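The Voice in the Drawer

My sister-in-law bought the first one. It was called Stokitz, it came on a disc, and it cost more than my car, which says something about both of them. After the stroke I had eleven words, and four of those could not be used in front of the speech therapist, so the family felt something ought to be done.

Stokitz showed me a grid of pictures. I was meant to touch the ones I wanted and it would read them aloud in the voice of a man announcing a train. There was a picture for soup. There was a picture for ball. I was a retired tax attorney, and I had never in my life asked anyone for a ball, but I pressed it a few times that first week to be polite.

My brother found the catalog where you could order extra vocabulary. The business pack had 1,112 items in it, among them "stapler," "fax" and "I am in a meeting." I used that last one constantly. I used it when the neighbor came over with her zucchini bread. I used it in the bathtub.

In February we switched to Skuven, which built its sentences from letters and tried to guess where you were headed. You typed a T and it offered "thank you." You typed a W and it offered "what a lovely day." It had been designed by optimists. I would start out for "this coffee tastes like a basement" and get steered, one suggestion at a time, toward "this coffee tastes great," and by then my thumb was tired and I'd let it stand. For weeks I had a reputation in the family as a changed man. My brother told people the stroke had mellowed me. My wife, who had been married to me for 26 years, kept looking at the thing as if it owed her money.

She was the one who went into the settings. She sat up with it at the kitchen table and took out "lovely." She took out "blessed." She put in "basement," "allegedly," and a long remark about my brother's driving that she felt I would get a lot of use from. In the morning I typed an A, and it offered "allegedly," and I had to go stand in the yard for a minute.

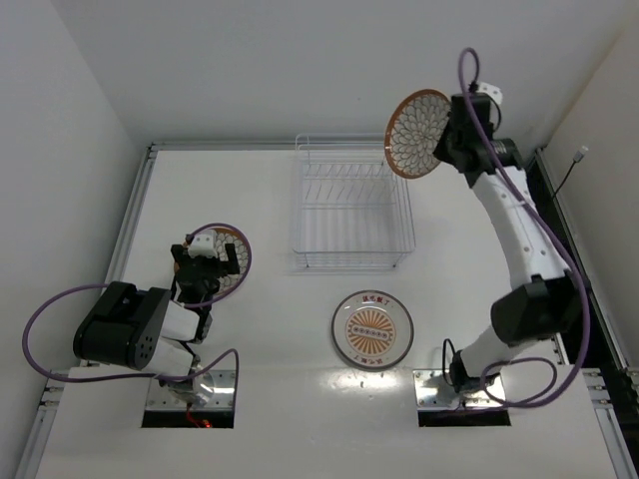
"Can it say things in your own voice?" my brother asked.

"Only if there are recordings from before, and the clearer they are, the better it does."

I typed that answer out myself, with my wife reading over my shoulder, and it took me long enough that he had sat down by the end of it.

So they went looking for recordings. You would think a man who talked for a living would have left plenty behind. What they found was the outgoing message from my old office on Hennessy Street, 16 seconds long, in which I regret that I can't come to the phone. They found a birthday video where I am heard off to one side asking who moved the good scissors. And there was a dictation tape, nearly an hour of it, concerning the depreciation of a dry cleaner's boiler.

My wife sent all of it off to the Irkular people, who make voices. It came back as a file. She loaded it, turned up the volume and handed me the tablet, and everyone gathered around, even the dog.

I had planned something. I had been working on it for days, a little speech about patience and gratitude, with my wife in it and even my brother, kindly. I pressed the button.

It was me, all right. It was me explaining gratitude as though it could be written off over seven years. My wife cried anyway. My brother asked if it did numbers, and I told him, in my own voice, that I was in a meeting.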